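Humidity and the dining room floor
27 Jul 2020

I have been logging relative humidity in the house since November, and the file now has 1,127 readings in it.

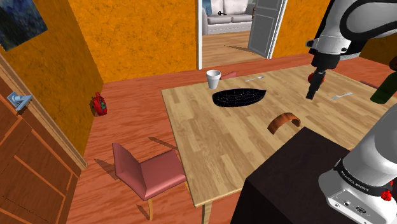
The logger is a Flirkitz unit, the basic one with a replaceable probe. I take readings by hand from its display, morning and evening, with extra ones when the weather changes fast. It can store 2,000 values internally, but the export format is a mess and I stopped using it after the first week.

The reason for all this is gaps. Wood floors shrink across the grain as the air dries out, and the width change is easy to estimate: board width, times the change in moisture content, times a coefficient for the species. Length hardly changes at all and can be ignored. What you can't get from the formula is how long the boards take to respond. Mine lag the room air by weeks, so a dry afternoon does nothing, and a dry month does a lot.

The lowest reading was 17 percent, during a cold spell with the furnace running most of the day. The gaps didn't peak then. They kept opening for a while after the humidity had started to recover, which fits the lag.

Usha Amin, who used to install floors in Drarndale, read an earlier post and asked whether I had checked the probe. I hadn't. The usual method is a sealed bag with a small cap of damp table salt, left until the reading settles, which should be close to 75 percent. Mine settled 5 points high. I have applied that as a flat offset to the whole file – crude, as the error is probably not the same at the dry end. A second salt would give me a lower reference point. Magnesium chloride is the common choice, at 33 percent.

Kumiko Iwasaki suggested filling the widest gaps. I'm leaving them alone. Filler put in during winter gets squeezed in summer and either pops out or crushes the board edges.

The humidifier is a separate problem. I had the Kerekes set to 40 percent by its own dial, and the logger never agreed with it by the far wall. Next heating season I'll move the logger to the hallway for a month and compare.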